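September 13, 2022

The feed log for the Windale starter now covers the period from April to this week, and I have finally moved it off paper and into a spreadsheet. It has 386 rows. Each row has a feed time, flour weight, water weight, room temperature, and the height of the starter at its peak, measured against a strip of masking tape on the jar.

Most of what I wanted to know was whether the switch from the Rernwood whole rye to their lighter rye made any difference to rise time. It did, though less than the temperature did. Between 68 and 72 degrees the whole rye peaks sooner. Above 76 the two lines sit on top of each other and I can't separate them. I have very few rows below 65, so I'm leaving that end of the plot alone until winter.

## Hydration

I run the starter at equal weights of flour and water. For a few weeks in early summer I tried it stiffer, at 60 percent, on the advice of Nerys Maddocks, who keeps hers that way and bakes better bread than I do. The stiff version held its peak longer, which suits a person who is away from the kitchen all day. It was also harder to read, as it domes instead of rising level, and my tape marks from those weeks are a mess. I have flagged those rows in a separate column and left them out of the averages.

If you want to try it, knead the stiff starter for a full minute after mixing. Stirring with a spoon leaves dry pockets, and they show up later as gray specks.

## The dough itself

My standard batch is 900 grams of flour, scaled for two loaves. The current formula:

- 810 g bread flour
- 90 g light rye
- 648 g water
- 18 g salt
- 180 g starter, at peak

Water goes in at 80 degrees in cool weather and straight from the tap in August. Mix, rest 40 minutes, add the salt, then fold 3 times at half-hour intervals. I used to fold six times. The crumb is the same.

Bulk ends when the dough has grown by half. I judge this with a small sample of dough in a straight-sided glass, kept next to the bowl. The sample cools faster than the main dough on a cold night, so I put both in the oven with the light on.

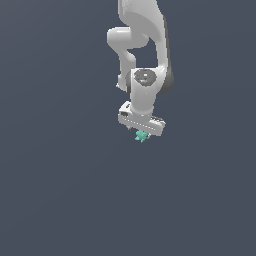 Shaping is where my notes get thin. I don't have a good way to record tension, and "tight" in April clearly meant something different from "tight" in July. What I have started doing is timing the bench rest and writing down how far the round spreads in that time, in inches. Under an inch, it goes straight into the basket. Over two, it gets shaped again.

The scale needs a mention as well. The old Oshima drifted by several grams over a long mix, and I suspect it was doing so for most of May. I replaced it with an Odeck, which reads to a tenth of a gram and shuts itself off too early. I check it against a set of calibration weights on the first of the month. So far it has been within half a gram.

Still open: the salt. I want to run a set of batches at 1.8 percent and compare bulk times with the current 2. The flour for that is in the pantry already. I also need to redo the tape on the jar, which has started to peel at the bottom mark.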